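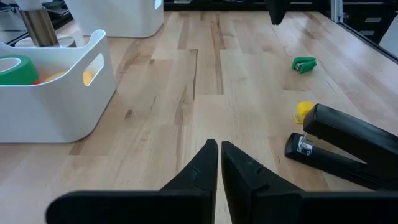
集成材の天板は、塗膜を作らないオイル仕上げにすると水には弱くなるが、傷んだ箇所だけを削って塗り直せる。うちの作業机は後者の利点を取ってオイルにした。長さの違う木片を継いだブッチャーブロックなので、色の淡い材と濃い筋の入った材が隣り合い、節もある。同じ量を塗っても材ごとに吸い方が違い、乾いたあとの色の差は塗る前より少し大きく見える。白いプラスチックのケースに緑のテープなどを入れて天板に置く方式に変えたのは11月で、目的は天板の手入れのときに物を一度にどかすことだった。以下、その運用と塗り直しの記録。

## 机の上に物を直接置かない

以前はテープ、クリップ、メジャーの類を天板の奥に並べていた。この状態で拭き掃除をすると、物をひとつずつ持ち上げて拭き、戻すことになる。面倒なので物の周囲だけを拭くようになり、下に埃が残る。さらにテープ類を平置きすると、側面ににじんだ糊が木に移ることがある。オイル仕上げの木は糊を吸うので、溶剤で拭くとオイルまで抜けて、その部分だけ白っぽくなる。

ケースに入れれば、持ち上げる単位が物からケースに変わる。条件は次のとおりにした。

- 側面に持ち手の穴があること
- 角が丸いこと(角が立っていると引きずったときに木に筋が付く)
- 蓋がないこと
- 中身の色が上から見て判別できること

蓋については迷った。埃を考えれば蓋はあったほうがよい。ただ、蓋があると上に物を積む。積むと下の物を使わなくなり、別の場所に同じ物をもうひとつ買うことになる。テープで二度やったので、蓋なしに決めた。

ケースは側面に傾斜が付いているものを選んだ。空のときに入れ子にできる代わりに、底面は口より狭い。見た目の大きさで容量を見積もると外す。店頭の表示は外寸だけのことが多いので、底の内寸は自分で測ったほうがよい。

## 分類

分類は用途別をやめて、使う頻度で分けた。

用途別にすると、たとえば養生テープが「塗装」なのか「梱包」なのかで毎回止まる。頻度で分けるなら、先週使ったかどうかだけで決まる。手前のケースには週に何度か触る物、奥のケースには月に一度触るかどうかの物を入れる。どちらにも入らない物は机に置かず、引き出しに戻す。

欠点もある。頻度は変わるので、入れ替えが要る。自分の場合は天板を塗り直すときに両方を空にして、そのときに見直している。それより短い間隔で見直しても結果はほとんど変わらなかった。

同じ方式をRenato Salinasにも勧めたが、彼は用途別に戻した。工具の種類が多く、頻度で分けると奥のケースがほぼ全部になったらしい。机の上に置く物がもともと少ない場合に限って有効な方法だと思う。

## 塗り直しの手順

オイルはLiltarの無色を使っている。前はDralurowの着色タイプだったが、部分補修のたびに境目が出るので替えた。

1. ケースと台座のある物をすべて床に下ろす。
2. 固く絞った布で拭き、30分置く。
3. 240番などの細かい番手で、木目に沿って毛羽だけを取る。横方向にかけた傷はオイルで目立つ。
4. 削り粉を掃除機で吸い、乾いた布で拭く。
5. オイルを布で薄くのばす。木口は吸い込みが速いので先に塗る。
6. 25分たったら余りを拭き取る。
7. 4時間置いて、二度目を塗る。吸い込みが止まった材には塗らない。

余りの拭き取りが足りないと、表面に粘りが残って埃が付く。照明の映り込みを低い角度から見ると、拭き残しは周囲より強く光るのですぐ分かる。これは天井の照明を点けたほうが見つけやすく、昼間に窓の光だけで作業したときは翌日まで気づかなかった。

使った布は水に浸してから捨てる。乾性油を含んだ布は丸めて放置すると自然発熱する。ここは省略しないこと。

## ケースを戻す時期

手順書では翌日から使用可となっているが、うちではケースを戻すまでに最大60時間あける。プラスチックの底は空気を通さないので、硬化の途中で載せると接触面だけが遅れる。一度、早く戻して底の輪郭が丸く残った。軽く削って塗り直すと消えたものの、その一角だけ色が若く、周囲と揃うまで冬じゅうかかった。

待つ間、ケースは椅子の上に置いている。持ち手の穴に指を入れて運ぶだけなので、移動そのものは数秒で済む。直置きの頃は空き箱を探すところから始めていて、それが塗り直しを先延ばしにする一番の理由だった。

底にフェルトを貼る案はSolange Boyerから聞いた。試したが、フェルトが砂粒を噛むと紙やすりと同じ働きをするので剥がした。今は何も貼らず、引きずらずに持ち上げることにしている。Urrutiaのコルクシートも候補にあったものの、水分を含んだときに木へ色が移る心配があり、端材で確かめるまでは使わない。

## 未解決の点

継ぎ目の段差がまだ残っている。木片ごとに収縮の量が違うらしく、暖房を入れる時期になると、爪を滑らせたときに引っかかる箇所がいくつか出る。湿度が戻るとほぼ消えるので、冬に平らに削ると夏に逆の段差になるはずである。触らずに一年分の変化を記録してから判断する。

もうひとつは奥のケースで、中身が減らない。塗り直しのたびに見直してはいるが、使わなかった物をそのまま戻している。次回は戻さずにIrotnessの引き出しへ移し、取りに行った物だけをケースに入れ直す予定。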